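Mikudow Home Cinema Projector
Section 4. First Film: Placing, Focus and Sound

This section is for the person who has already unpacked the projector and charged the remote control. If you did not do this, please go back to Section 3. You will need a free evening, because the first set-up goes better when you are not hurrying to see the beginning of the film.

4.1 Choosing the place

1. Decide first where the people will sit, and only then where the projector will stand. Many customers do it in the opposite order and later they must move the sofa.

2. Put the projector on a flat and firm surface. A shelf which moves when somebody walks by will make the subtitles tremble.

3. Keep a free space at both sides for the air. The warm air comes out on the left, so do not place curtains or paper there.

4. Point the lens at the middle of the screen. If you must place the projector to one side, use the Corner Correction menu (see 4.3), but please use it as little as possible. Each correction takes away a little sharpness.

Caution: Do not look into the lens when the lamp is on. Explain this to children before the film starts, not during it.

Note: The Woslow folding screen has a matt side and a silver side. For a normal room use the matt side. The silver side is brighter from the middle seat, but guests who sit at the edge will see a darker picture. 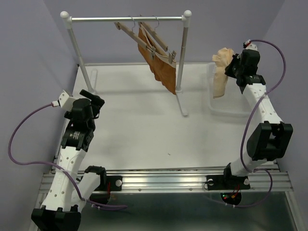

4.2 Connecting the player

1. Switch off the projector and the player.

2. Connect the video cable to the socket marked IN 2. The socket IN 1 is for a computer and it does not carry the sound to the speaker.

3. Switch on the projector first. Wait until the blue light stops blinking, then switch on the player.

4. Press Source on the remote control and choose IN 2.

If you see a message "No Signal", take out the cable at both ends and push it in again firmly. If the message remains, set your player to a lower resolution and try once more. Some older players send a signal which the projector cannot read, and in this case you will hear the film but see only black.

4.3 Focus and shape of the picture

1. Open Menu, then Picture, then Test Page. You will see a grid of thin lines with small letters in each corner.

2. Turn the focus ring slowly until the letters in the middle are sharp. Go a little too far and come back, so you are sure where the best point is.

3. Look at the corners. If they are softer than the middle, the projector is not standing straight to the screen. Turn the whole projector a little and repeat step 2.

4. If the grid is wider at the top than at the bottom, open Corner Correction and move the upper corners inwards with the arrow keys.

5. Choose the shape of the picture. For most films choose Original. The setting Full stretches the picture and the actors become wide.

Note: Black bands above and below a film are normal. They belong to the shape in which the director made it. If you use Zoom to remove them you will lose the sides of the picture, and in a film with two people talking at opposite ends of a table you may lose both of them.
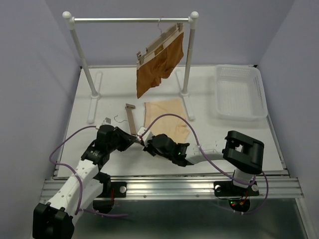 4.4 Picture modes

1. Cinema. Warm colours and quiet fan. Use it in a dark room. We advise this mode for dramas, black and white films and anything with many night scenes.

2. Day. Brighter and colder. Use it when you cannot close the curtains. The fan is louder.

3. Animation. Stronger colours. Faces of real actors may look too red.

4. User. Your own settings. They are kept when you switch off, but not when you do a factory reset.

The function Smooth Motion is switched off when you receive the projector. You may switch it on for sport. With films it gives the look of a television studio, and most viewers do not like this.

4.5 Sound

1. Connect the Tanui speaker bar to the round socket at the back.

2. Play a part of a film where people speak. Do not use a part with explosions for setting the volume, or you will not understand the conversations later.

3. If the voices come after the lips move, open Sound, then Delay, and lower the value. If they come before, raise it. The highest value is 300 milliseconds.

4. If the voices are too weak against the music, switch on Clear Speech.

4.6 Lamp counter

Open Menu, then Info. The number shown is the hours of use. A new projector may show up to 4 hours because of testing in the factory. When the counter reaches 1,065, a message asks you to clean the dust filter. Follow Section 7 for this, and press OK afterwards so that the message does not come back.

Caution: Do not pull out the plug directly after the film. Press Power twice and let the fan run until it stops by itself.

Spare filters are sold under the name Zurkik and are the same for both sizes of projector. This section was last checked on 30th May.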